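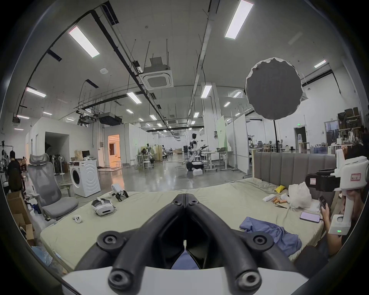
RESEARCH ARTICLE – HOUSING AND SLEEP

3.2 Bedding and use of the bed in the daytime

Figure 4. Bed with a pale green sheet and grey upholstered headboard.

Households in the Nosska survey were asked how often the main bed was used for anything other than sleep between getting up and nine in the evening. Of the 300 who replied, most named at least one such use. Folding clothes and sorting belongings were the most common answers, followed by reading and eating. Beds with a padded headboard (Figure 4) were used for sitting more often than beds with a plain one – a difference that held in both small and large flats.

Sheets were changed less often in homes where the bed was used all day. Baumgart and Teuber found the same in their earlier work on rented rooms, although their sample of 17 was too small to test by age. We did not ask about washing temperature. Room size had little effect once the number of people in the home was taken into account.

Replies were collected in August, when windows are open and duvets are often put away, so the figures for winter may differ. A second round is planned with 2,000 households.

Reader comments

Jörg Petersen: Were bedsits counted with the small flats or left out?

Abla Kanaan: Table 2 gives the sheet changes per month but the text says per week. Which is right?

Related articles
Curtains and early waking in Plirnance
Mattress age in shared housing

Contact the editors | © Gellov Papers | Back to top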